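Carmela Pace
July 31, 2025

Thread on the handheld gripper build, since a few people asked where it ended up. Shell, fingers, marker mount, and what fabric does to all of it. Parts list is at the end.

1/ Goal: a gripper you hold in your hand and operate yourself, with a wide camera looking down past the fingers. You do the task, it records, and the recordings go to the arm later. I do not own an arm that can fold anything yet. Dumisani Fourie has one on the bench next to mine at the shared shop, so we split the work. He does the arm side, I do the handheld side.

2/ Shell is on revision 5. Revisions one through three had a flat front face, and cloth kept getting trapped between the face and the finger base. Four had the curved opening but the wall was too thin and flexed when you squeezed. Five is the same curve with a thicker wall. Print orientation is face down. Supports only inside the opening.

3/ Fingers are rounded on the outside. Square ones snagged on seams. The rounded ones slide under a hem much better but give up some contact area, so pinching a single layer takes more care. I can live with that for now.

4/ The marker is how software gets jaw opening. Camera sees the square, software solves its pose, the pose gives a width. No encoder, no wiring through the hinge. The downside is obvious: cover the marker and you lose the number.

5/ Which brings us to soft goods. Rigid parts were easy. Blocks, cups and bottles all stay where you put them and keep their outline. Fabric bunches up against the shell and changes shape every time you touch it. 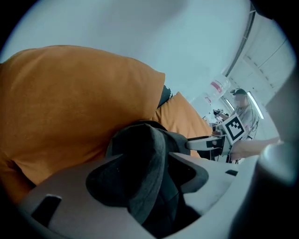 Gray fabric bunched over the lip of the shell, orange pieces behind it, marker above the jaw.

6/ Note how much of the view the material takes up at this range. A wide lens helps, but anything soft and close to the shell eats the lower half. The marker has to sit high enough to clear a pile. My first mount was lower and lost tracking whenever I pushed into one.

7/ Numbers from the last long session: 1000 images pulled at random, marker found in 98 percent of them. The misses were nearly all glare or a sleeve over the square. I switched to matte paper afterward and have not repeated the count, so do not quote me on an improvement.

8/ Calibration. Close the jaws fully, record. Open fully, record. Those 2 readings set the range and everything between is interpolated. Redo it any time you remove a finger. I skipped this once in January and threw out a whole afternoon of recordings.

9/ Bunched cloth also fools you about grip. With a thick wad in the jaws, the width reading stays large, and the software I started with read that as a failed grasp. Dumisani changed it to look at whether the width stops changing while the hand is still squeezing. Better, but it still gets thin straps wrong.

10/ Things I would change:
- Marker mount as a separate bolt-on part. At present a broken mount means reprinting more than I want to.
- Smoother lip on the opening. Felt-like material grabs layer lines.
- Lighter front end. My wrist gives out before the battery does.

11/ Parts, for those who asked. Hinge hardware is the Garneck small kit. Camera bracket is adapted from the Darby clamp, with the rear ear cut off. Finger inserts are Jisport grip sheet cut with a knife - scissors leave a wavy edge. Shell and fingers are my own files.

12/ Files go up once I fix the screw bosses, which are undersized in the current export. If you print from the old one anyway, drill them out before you drive anything in. They split along the layers.

13/ Next up is a proper test on folded items, with the arm running from these recordings. Dumisani wants the width logic sorted first - so do I. Will add to this thread when there is a result.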